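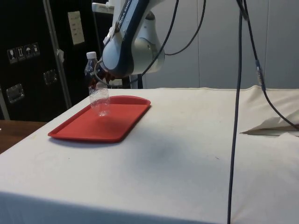

Holeck Road crash: two in hospital, overpass still shut

10 June 2023

Vernport - A delivery truck and a school charter coach collided at the Holeck Road overpass just after the morning peak, closing the road both ways and leaving two people in hospital. Both are stable. Eight others were treated at the kerb for cuts and sore necks and went home.

The coach was carrying 30 passengers, mostly high school students on their way to a netball carnival. None of the students badly hurt. The truck driver and the coach driver are the two in hospital.

Police say the truck was heading east, down the hill, when it crossed the centre line and clipped the coach behind the front wheel. Coach ended up against the guard rail. Truck went another 40 metres and stopped on the nature strip, load of bottled cooking oil all over the eastbound lane.

"It was the noise, then nothing, then kids yelling," said Tamsin Ambrose, who runs the tyre shop on the corner. She and two of her staff got the rear emergency door open before the ambulances arrived.

Speed limit on that stretch is 70. Investigators haven't said how fast either vehicle was going and wouldnt be drawn on it. Brakes on both will be checked. Dashcam from the coach has been handed over.

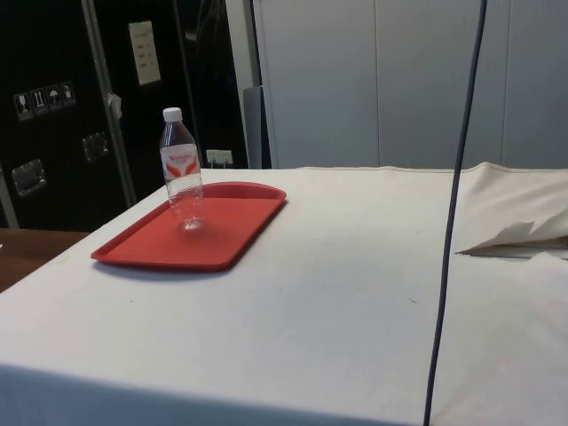 Locals asked for a barrier in January

Residents on the Pesonen estate wrote to council in January asking for a median barrier on the hill, plus a lower limit. Declan Mapplebeck, who organised the letter, said they got a form reply and that was it.

"We said trucks, we said the bend, we said someone's going to get hurt. It's all in there."

Council roads manager Hilde Vandenberghe said the request was recieved and is "in the queue for assessment". No date given. She said the overpass will get a look from an engineer before any traffic goes back on it, guard rail's bent in two places.

Injured passengers and their parents are being told to keep medical receipts and get the police event number before lodging a claim. Attila Halász, a compensation lawyer in town, said not to sign anything from an insurer this week.

Detour via Folow Street, expect delays. Route buses are skipping the two hill stops until further notice. Witnesses, or anyone with dashcam footage, call Vernport police.
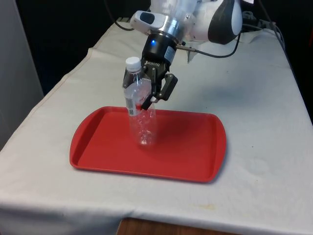
Robotiq gripper above a cloth-covered table.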